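Cendham Robotics Lab, Senior Project Report
Drawer Task in Simulation: Investigation of the False Success Fault
22 October 2024

1. Summary

The project trained a control policy for a small yellow arm that has to open a drawer, place a block inside and close the drawer again. All work was done in simulation. In June the evaluation script began to report successes for runs in which the block had never left the board. This report covers the fault, how it was traced and what was changed. 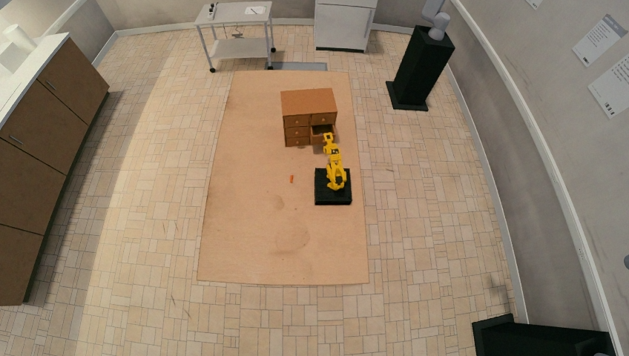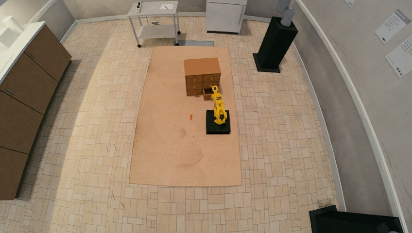
Figure 1. Simulated workspace, two views. In both, a drawer in the right column is open and the block lies on the board to the left of the arm's base.

2. Setup

The simulator is Stosach, run without a display on the department cluster. The arm controller is the Bundgaard package, used with its default joint limits. Each episode has a limit of 300 control steps. The block start position is drawn at random from a region on the left side of the base. The target drawer is set in the episode file and does not change during the episode.

An episode counts as a success if the block is inside the target drawer and the drawer is closed at the last step. The check was written early in the project, before the block existed in the model, and was extended later.

3. The fault

The first sign was a jump in the success rate between two training checkpoints with almost the same loss. We replayed 200 episodes marked as successes. In 13 of them the gripper opened the drawer, pushed it shut and stopped. The block was still on the board.

The same thing was then searched for in the full log of 1,898 episodes. Every false success had one feature in common: the gripper had touched the drawer front while the drawer was moving inward.

4. Cause

Two separate errors were found.

The block test used a bounding box attached to the drawer body. The box was rebuilt each time a contact was reported, and the rebuild used the world origin in place of the drawer origin when the contact arrived during motion. The resulting box was large enough to take in part of the board.

The second error was in the contact filter from the Rodix physics plugin. Our config file turned the filter off for the chest to save time - a change made for an unrelated speed test and left in. With the filter on, the bad rebuild is rarely triggered, and this explains why the early runs looked clean.

5. Fix

The bounding box is now computed once at load and moved with the drawer. The contact filter is back on. A second check was added: the block must have been lifted clear of the board at some step before the drawer closes.

The 200 replayed episodes were scored again with the new check. All 13 false successes were rejected and no true success was lost. The checkpoints trained on the bad reward were deleted, and training was restarted from the last one before the config change.

6. Remaining problems

The policy still sometimes closes the drawer on its own gripper. The simulator lets the joint torque rise to the limit and hold there until the episode ends. On real hardware this would need a stop condition, and none has been written. The policy should not be moved to a physical arm until that is done.

The lift check has only been tested with one block size.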